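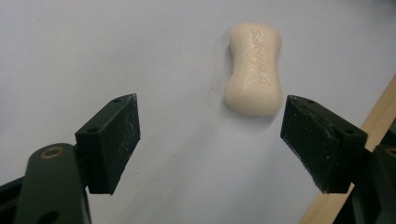 Garari Night Market Comes to the Kawaguchi Lot This December, and You're Invited

For immediate release

I've been running weekend markets for a while now, and I still get giddy when a new one is close enough to put on the calendar. So let me just say it: the Garari Night Market opens this December in the big lot behind the Kawaguchi building, and I would love to see you there! Bring the kids, bring your parents, bring that neighbor you keep meaning to have over for coffee. Admission is free and so is parking after 4 p.m.

If you've been to our summer market on Greso Street, you know the general idea. We close off the space, string up far too many lights, and let people who make and grow things sell them to people who like to eat and look at them. The night market is the cold-weather version (with heaters, I promise). We'll open at 4 and wrap up at 9, and it'll run every Wednesday through the month. I know Wednesday sounds like an odd choice. We asked our summer regulars and they told us weekends in December are already packed with recitals and office parties, so midweek it is.

What you'll find

We have 24 vendors signed up, and I got to taste my way through a good share of them this fall, which is a part of my job I have never once complained about. There's a family selling roasted sweet potatoes straight off the coals, with butter or without. There's a bakery doing cardamom buns and a very dark rye that I've been eating for breakfast all week. You'll find winter squash, leeks, apples, pears, three kinds of kale and the kind of carrots that still have dirt on them. One stand does nothing but dumplings. Another does nothing but pickles, and if you think you don't like pickled beets, please go talk to them for a minute.

On the gift side we've got beeswax candles, knit hats, hand-bound notebooks, pottery, wooden toys and small potted herbs for a kitchen windowsill. Most stands take cards. A couple are cash only, and there's a cash machine just inside the Kawaguchi lobby, which will stay open until we close.

For the kids

Little ones get their own corner near the east gate. There'll be a craft table where they can decorate a paper lantern and carry it around the market, and a lantern walk at 6 p.m. for anybody who wants to join in. It's one slow lap of the lot with some singing, and grown-ups are absolutely allowed. We'll also have a small train that goes in a circle. It doesn't go fast and it doesn't go far, and last winter at our test event my own nephew rode it until his hands were too cold to hold on.

Lanterns are free for kids under 15 while supplies last. Train rides are one ticket each, and you can buy tickets at the info tent.

Music and food

Live music starts at 5 each night, mostly local folk and brass, with a school choir on opening night. The picnic tables are under a big tent, so a little rain or snow won't spoil dinner. Hot cider, cocoa and tea will be going all evening. If you bring your own mug, the drinks stand will knock a bit off the price, and it saves us hauling out bags of paper cups at the end of the night.

We're also trying something new called the Nalero Table. It's one long shared table where you can sit down for a set supper of soup, bread, cheese and a baked apple, everything from stands at the market. There are 16 seats at each sitting, with sittings at 5:30 and 7, and you sign up at the info tent when you arrive. We don't take reservations ahead of time. I really want it to be something you can decide on the spot, after you've smelled the soup.

Getting there

The entrance is on the north side of the Kawaguchi building, across from the bus stop. The lot itself is paved and flat, so strollers and wheelchairs should have an easy time of it. Parking is in the garage next door. Dogs are welcome on a short leash, though please keep them out of the food tent. Restrooms are inside the building, first hallway on the left.

A note to would-be vendors

All the regular spots are taken for this season, but I keep a waiting list and I do use it. People get the flu, trucks break down, and I end up making calls on a Tuesday night. If you grow it, bake it or make it yourself within an hour or so of town, send me a note with a few lines about what you sell and how much room you need. We especially want more cheese, more mushrooms, and somebody who does a good hot pretzel.

About the market

The Garari market series started as a handful of folding tables and has grown to welcome nearly 1,000 visitors on a good summer evening. We run on stall fees, ticket sales and a lot of borrowed extension cords. The summer market will be back on Greso Street next year, and dates will be posted once the street permit comes through.

Press and questions

Reporters and photographers are welcome on any market night. Stop by the info tent when you get there and we'll find you a cup of cider and somebody to talk to. For vendor questions, weather updates or anything else, write to the Garari market office or check the board at the north entrance. If we have to close for high wind, the notice will go up there by 2 p.m. the same day.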